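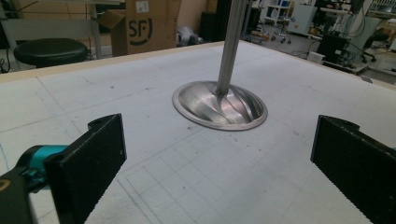

Losing the Saturday craft stalls would be a blow to the whole of Primgate, according to Widad Bataineh, and the new rents are too steep for anyone selling small things for the home.

The market hall's owner, Flastance, confirmed on 1/7/22 that the weekly charge for a table will go up by £5 to £40. The change takes effect in December. A petition against it has gathered 3487 signatures.

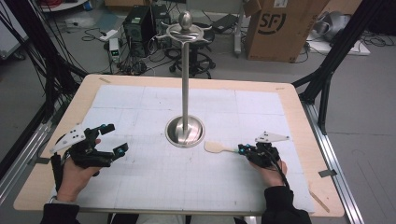
Traders selling kitchenware and gifts say they will feel the rise most, as their takings are low until the run-up to Christmas. Of the 87 tables in the hall, almost half are let by the week.

Khalil Azar of Flastance said the money would pay for roof repairs and better lighting. Stallholders have asked for a meeting before the new rates come in.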